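Closets & Corners

The Hat Problem

I have been putting off the hats since July. Every other part of the hall closet got its turn: the coats went on matching hangers, the gloves got a bin, the umbrellas got thinned out to the ones that open. The hats just sat up on the shelf in a heap, and every time I pulled one out, two more came down on my head.

So on Thursday, after supper, I dragged the whole heap out to the living room and dealt with it. I told myself it would take half an hour (ha!). It was past ten when I put the last one back, but I learned a few things, and a couple of you wrote in after the scarf issue asking about ball caps in particular, so let's talk ball caps.

First, I took them one at a time. I know the usual advice is to dump everything in a pile and stare at it until you feel bad, and it works great for T-shirts. With hats I end up trying them all on and wandering off to find a mirror. One hat on the table, make up my mind, next hat. The rest stay in the bag on the floor where I can't see them.

Second, I flip each one over before I decide anything. From the top, most caps look fine. Underneath is where you find out how it's doing. I look at the sweatband, I look at the stitching where the bill joins on, and I run a thumb along the back strap to see if it's fraying. If there's a tag, I read it, or try to. I've washed a few caps over the years by guesswork and I have the floppy bills to prove it. 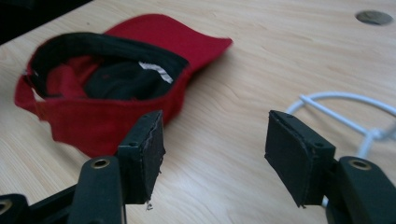 The red one, getting its turn upside down on the table.

I went back and forth on the red one longer than I should have. It's a good strong red, I like it with a jean jacket, and the bill is still nice and stiff, but I had not worn it in ages and my rule for this round was supposed to be strict. In the end I kept it! The black sweatband is a blessing too. Black forgives a lot. I have a cream-colored cap from a weekend up in Demness that I loved to pieces, and the band on that one went the color of weak tea by the end of its first summer.

Now, washing. I do mine by hand in the bathroom sink with cool water and a squirt of dish soap, and a soft toothbrush for the band. Go easy around the bill. Older caps can have cardboard in there, and once that gets soaked you'll never get the shape back, so on anything vintage I only dab at the sweatband with a damp cloth and leave the rest alone. Then I pat the cap with a towel and set it over an upturned bowl to dry. The cereal bowls from my Perrin set turn out a pretty good head shape, and a rolled hand towel on top fills out the crown if your bowl is on the shallow side. Overnight usually does it, longer if it's muggy.

Please don't put them in the dryer. I know it's tempting. I did it with a wool one once and it would have fit a grapefruit.

Then there's where to put them all, and this is where I've changed my mind. For years I stacked my caps one inside the next, bills all facing forward, the way they do in stores. It looks so tidy, and it's a pain in real life, because the one you want is always at the bottom. I tried the over-the-door hooks next. Those were okay, except that the door wouldn't shut all the way and my coats kept knocking the hats off.

What I have now is a shallow Seta bin on the shelf, the long kind without a lid, and the caps stand in it in a row like file folders, each one tucked a little into the one behind. You can flip through them! I can reach up half asleep and get the right one. If you have a deep shelf you could do a second row behind for the off-season ones, but I'd label it or you'll forget it's there. (I speak as a person who found a sun visor behind the board games last winter.) Mind that you don't squash them in. Once I have to push, it's time for something to leave.

As for the ones that left, five caps went in the donation bag, clean, with the straps done up so they don't snag on everything else. Two more were too far gone to pass along, and I cut the bills off and kept the crowns to cover my tomato stakes, which sounds silly and looks sillier, but I haven't poked myself in the face since. The knit hats get their own issue. I looked at that bag for a minute and decided I'd done enough for one evening.

A few odds and ends before I let you go. Several of you asked about the narrow hangers from last time, and yes, the Istico ones are the ones I meant. I've had mine a good while and the shoulders haven't gone bumpy. One reader wants to know how to get a sunscreen stain out of a brim, and I'm stumped, since everything I've tried leaves a ring. If you've managed it, please write and tell me how, and say what kind of fabric it was. And the mailing list is now up to 669 of you, which tickles me to no end when I think that this began as a note taped inside my linen closet.

Next time: knit hats, and the mystery of why I own so many left-hand mittens.

Filed under: Closets, Hats & Scarves, Laundry
Last updated: Thursday, 10:40 p.m.
Contact | Past issues | © Closets & Corners | Back to top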